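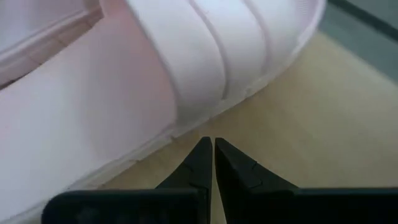
The Flisis slides in pale pink, with the grooved strap.

Flisis house slides, reviewed after a winter and spring of daily wear

I bought these to replace a pair of felt slippers that had gone through at the heel. I wanted something I could rinse under a tap, wear on a tiled kitchen floor and step out to the bins in. The Flisis are moulded slides with an open heel and one wide strap over the front of the foot. I paid 25 pounds for them at Gestano, in the homeware section at the back, and have worn them most days since before Christmas. It is now May.

Fit

They come in whole sizes only. I am between a five and a six and took the six, which was the right choice. The five pinched across the top as soon as I put a sock on. The strap doesn't adjust, so if you have a high instep I would try them in the shop before ordering. It is shaped into three padded-looking bands with long grooves between them. I had expected the edges of the grooves to rub on bare feet and they haven't.

The toe end has a raised rim. I have stubbed my foot on the leg of the same dining chair more than once and been glad of it.

Comfort

Good for standing. I do a lot of batch cooking on a Sunday and my heels used to ache by mid-afternoon. They still do a bit, but later in the day. For the first week the footbed felt too firm, then I stopped noticing it. It is broad and smooth, and my foot can spread out. With wet feet it is too smooth and I slide forward into the strap, so I dry off properly first.

They are not warm. My husband, Valtteri Harju, has the men's version in grey and gave up on his in January in favour of sheepskin. I wore thick socks and managed, but if your floors are cold you will want something with a lining.

Noise

There is a slap at the heel when you walk at a normal pace. On carpet you can't hear it. On our stairs you can hear it two rooms away, and I take them off if I am up early.

Cleaning

Washing-up liquid and an old nail brush. The strap wipes clean, but crumbs and flour settle in the grooves and need the brush. The pink is very light, nearly white in places, and it shows every mark. A splash of turmeric oil took two goes with bicarbonate of soda and there is still a faint shadow if you know where to look. Buy a darker colour if you cook in them.

Wear

The sole has flattened slightly under the ball of the foot. Nothing has split or come away. My last pair of cheap slides, from Robichaud, tore where the strap met the sole after two months, so I have been checking that spot and it looks sound.

Compared with the Bririlska

I tried the Bririlska cork-bed slippers at the same time. They cost 50 pounds and have a better arch, and if you have trouble with your feet they may be worth the money. You can't wash them, though, and that ruled them out for me.

I would buy the Flisis again, in the same size and a different colour.

Good: easy to wash, roomy, hard-wearing so far
Less good: noisy on stairs, cold in winter, pale pink marks easily
Score: 4 out of 5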